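Dulgate keeps crashing at startup after the 12 patch

hirvi_kettle
Posted 16/02/2021
Anyone else getting a black screen and then straight back to desktop? Worked fine before the patch. I've verified files and updated drivers. The Plelton support page says to delete the shader cache, which did nothing for me.

oxbowlane
Deleting the cache fixed it here. Did you restart after?

hirvi_kettle
Yes, twice. Same crash.

tarn508
I doubt the cache ever fixes anything. People delete it, reboot, and the reboot gets no credit. Turn off the overlay and run it in a window first.

oxbowlane
I'd rebooted plenty before that — only the cache made a difference. You don't have to believe me.

tarn508
I don't, really. One PC isn't much to go on. Jarmo Partanen's guide says cache too, and half the replies under it say it failed.

Givura_94
Check your save folder size. Mine was at 315 files and the game hung on load until I moved the old autosaves out. Back them up first.

hirvi_kettle
Moved the saves, overlay off, windowed. It gets to the menu now. No idea which one did it, and I'm not putting them back to find out.

tarn508
So we've learned nothing. Post again if it lasts until the next patch.
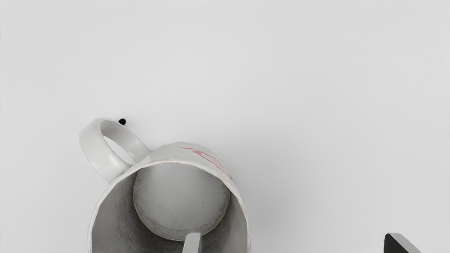
White mug, plain background (render)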